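Shared Workcells, Week 5: Good Practice Before You Press Run

Notes by Hollis Kincaid, with corrections from Mortimer Nguyen-Tran (thank you, Mortimer, for catching my muddle over speed limits last time)

Welcome back, everyone, and please bring your coffee, we've a fair bit to get through! Last week was all about one arm minding its own business. Now we come to two arms over one table, and the house rules you'll be marked on in the Braltell exercise.

Rule A. Every part of the table belongs to one arm at a time. Write down who has it, and write down when it's handed over. A comment in your script is fine (I'm not fussy about the format, I just want to be able to find it).

Rule B. Fingers stay closed or clear of the objects until the approach is checked. Look at the approach from the wrist view and from overhead, as the gripper body hides a surprising amount of what's beside it.

Rule C. Keep a gap of 60 millimetres between the two arms, links and housings included. People remember the fingertips and forget the elbow, and I've done it myself more than once.

Rule D. Simulate first, always, even when you've only changed a colour or a label. Save the log with your group's name on it. Groups may use up to 36 runs, which is plenty if you behave yourselves.

Before the tutorial, go over the renders with your partner and decide which rule you'd check first in each. Jot your answers in the margin and we'll argue about them together.
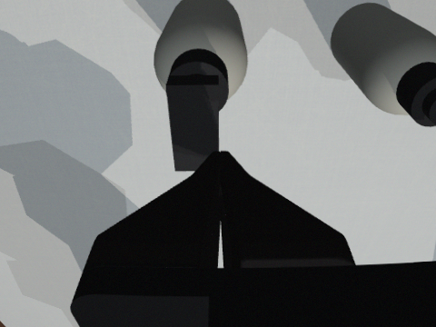
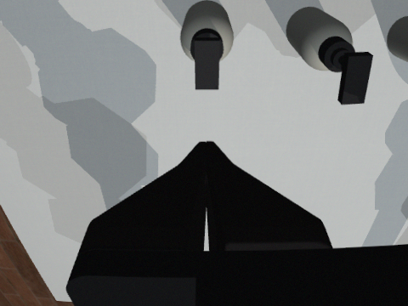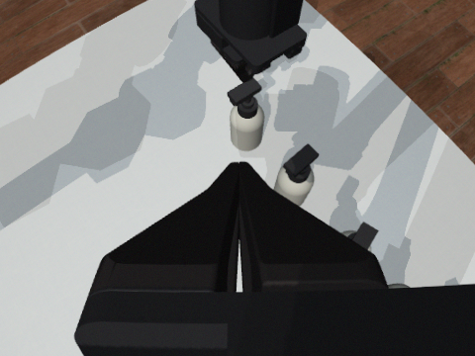
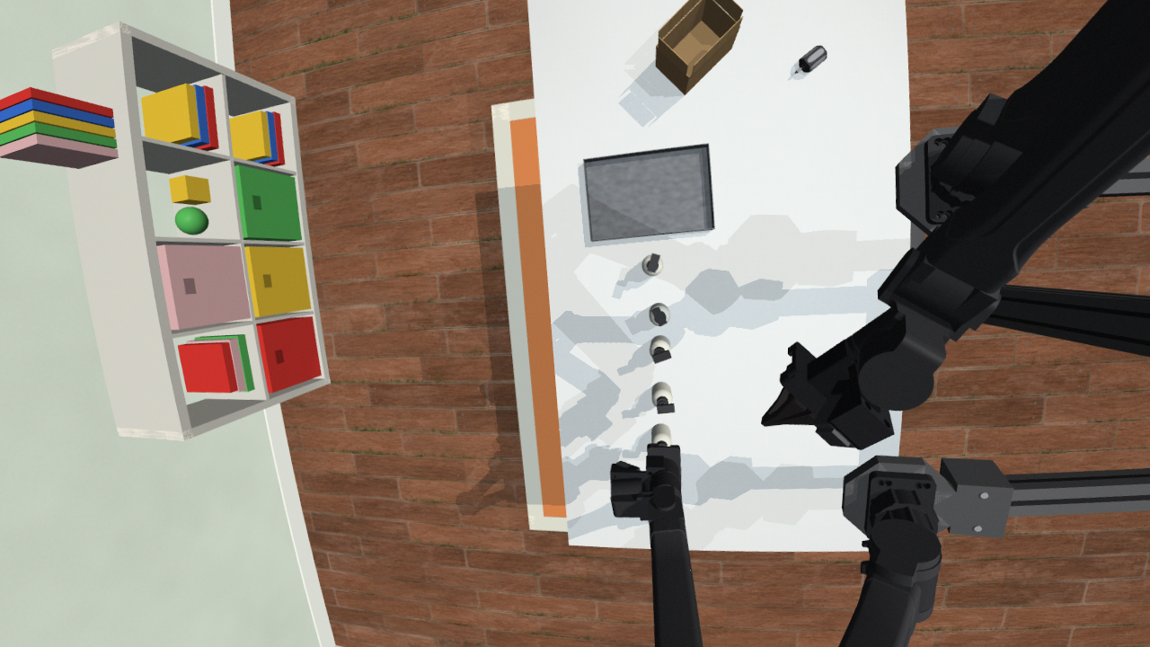
Figure 2. Simulated table-top work: three close views past a black gripper, and one wider view (last) with both arms over the table.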